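Part 4: Pointing your domain at Jenach

Okay, your account is live and your files are up, so now we get the domain talking to the server. I've done this more times than I'd like, and it's usually a ten-minute job.

1. Log in to your registrar (mine is Brivollow) and open the DNS page for the domain.
2. Copy down every record that's already there. Yes, all of them, even the weird TXT ones!
3. Change the A record to the IP address in your Jenach welcome email.
4. Set the TTL to 2990 and save.

Note: leave the MX records alone if your mail lives somewhere else. I wiped mine once and spent a February evening -- until 11, no less -- typing them back in.
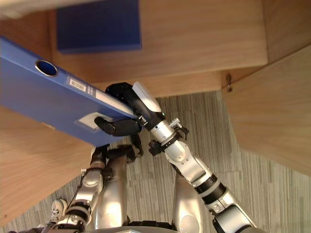
Blue binder with a barcode label next to the finger hole.

5. Wait a bit, then load the site in a private window.
6. Go to Security in the Jenach panel and click Issue Certificate. If it fails, give it two hours and try again.

Caution: don't cancel your old hosting yet. Some visitors will still land on the old server for a while, and I keep mine running four extra days.

Got subdomains? Repeat steps 3 and 4 for each one, then move on to Part 5, email forwarding.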